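Wednesday, started 9.40

Hard water again. Raw tap at the Ukotley bench 314 mg/l as calcium carbonate, same strips and same drops as last time, drops done twice. After the softener 94. Should be well under that. Resin tired or the bypass is leaking, don't know which yet.

Meter on the Skodedano unit says 3,874 litres since somebody last reset it. No note of when. PLEASE write it in here when you press reset, it takes a second.

Brine tank: salt bridged. Crust on top, looked full, hollow underneath, poked through with the broom handle and the whole lot dropped. So for who knows how long it has been regenerating with more or less plain water. Broke it up, topped up with tablet salt (not the granules, the granules are what did this I think). Left the lid off a bit, then put it back as dust from the saw was settling on it.

Kicked off a manual regen at 10.15. Brine draw was slow. Took the injector out, gauze had brown muck on it, rinsed it under the tap, back in. Much better draw. O-ring is flattened, needs replacing, size not marked, take the old one along to match.

Glassware and crockery: same complaint as ever, white film after air drying. Want a simple way of judging it that isn't me squinting. Glass slides on a dark card is the best so far. Coloured plates ought to show it too, the white ones are useless for this.
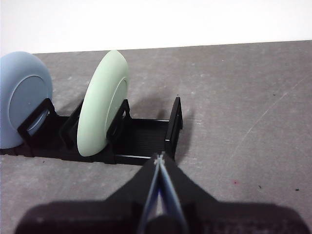

Written in underneath, different pen: are you sure it's scale and not salt carry-over? If the final rinse is cut short you get a film that looks just the same, but it comes off with plain water and scale wont. Try a wet thumb before reaching for the vinegar.

Fair point. Did that after lunch on three slides. Wet thumb does nothing, vinegar fizzes slightly and clears it. So scale. But will check the final rinse anyway, the timer dial has no numbers left on it and I set it by guesswork.

Bypass valve. Shut the inlet, opened the softener outlet, still got a dribble. So it does pass. Not much, but it could explain part of the 94. Took the handle off, packing gland loose, nipped up a quarter turn, dribble slower but still there. Proper fix is a new valve. Plalcombe have the same unit and I think a spare, ask.

2.30, regen finished. First draw tasted salty, ran it off to drain until it didn't. Drops test wants doing tomorrow once it has settled, not now, I always do it too early and then beleive the number.

Kettle descaled with citric acid while waiting. Two goes. Flakes went down the sink, put the strainer in first next time.
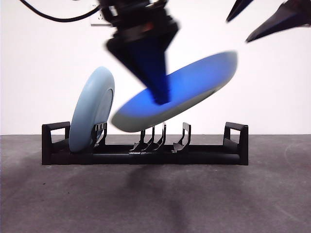

Blue plate and rack, grey worktop.

To do
Hardness after softener, drops not strips, morning, before anyone uses the big sink
New O-ring
Ask Plalcombe about the bypass valve
Ban cartridge for the drinking tap is past its date, order one, and a spare
Reset meter and WRITE IT DOWN
Mark salt level on outside of tank with tape

Key for the plant cupboard is back on the hook by the door.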